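The Great Key Amnesty

The building's new locks went in at the end of June, and the front office would like everyone to know that they work. The office would also like its old keys back. There were supposed to be 583 of them in circulation across the Plitton Building, a figure taken from a ledger that has coffee on most of its pages. So far the return box holds a good deal fewer, along with a bottle opener and the key to somebody's bicycle.

I have been thinking about keys a lot lately, mostly while looking for mine. My household has a system. The system is that the keys live by the door, and it has been in place for six years, and in that time the keys have lived in the fruit bowl, the freezer, a rain boot, and once the outside of the lock itself, overnight, like a welcome note to burglars.

Every home magazine will tell you the cure is a spot. You pick a spot, you buy something for the spot, and your life falls into line. I have bought plenty of things for the spot. I can report that a spot is very good at collecting takeout menus.

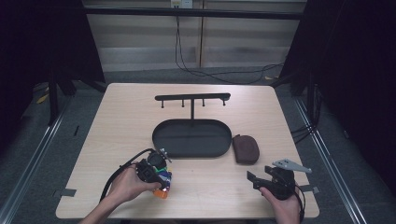
Hooks only work if they're between you and the thing you want, wrote a reader on the Otach Street side after last month's column. Mine are next to the refrigerator and I haven't lost a key since. It took a week to learn and I've gained three pounds.

I find this hard to argue with. The same reader suggests leaving your keys on top of whatever you mustn't forget, so that you can't leave without it. I tried this with a casserole. I took the keys, admired the casserole, and drove to the potluck.

Then there are the electronic tags, which chirp when you ask them to. They are a fine idea if you know where your phone is. My phone is usually with my keys. The two of them seem very happy together, wherever that is.
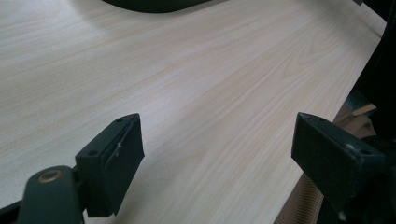 Spare keys are another matter. The accepted wisdom is to leave one with a neighbor you trust, and I did, and then I moved. I now own four keys to doors I can't identify. I won't throw them out, as I'm sure one of them opens something important, and the day I toss it will be the day I remember what. They sit in a jar with a fuse and a foreign coin. I suspect you have the same jar.

The old Faltero locks, for those who'll miss them, had to be lifted, leaned on and spoken to. The new ones just turn. I stood in the hall last week with my shoulder already against the door and more or less fell into the building.
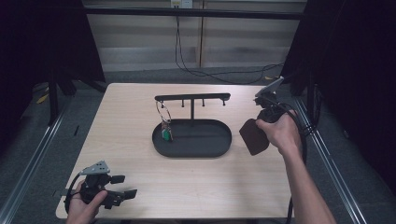 So, the amnesty. Bring any old building key to the front office by 2nd July and no questions will be asked, including how you came to have over a dozen of them. Storage cage keys count. Mailbox keys do not, so please keep those, and if you have already dropped yours in the return box, come and dig it out. Choo Hall keys should go back to Choo Hall, where they are having an amnesty of their own and are, I hear, ahead of us.

If you can't find your old key, there's a form. Pens are on the counter, or they were this morning.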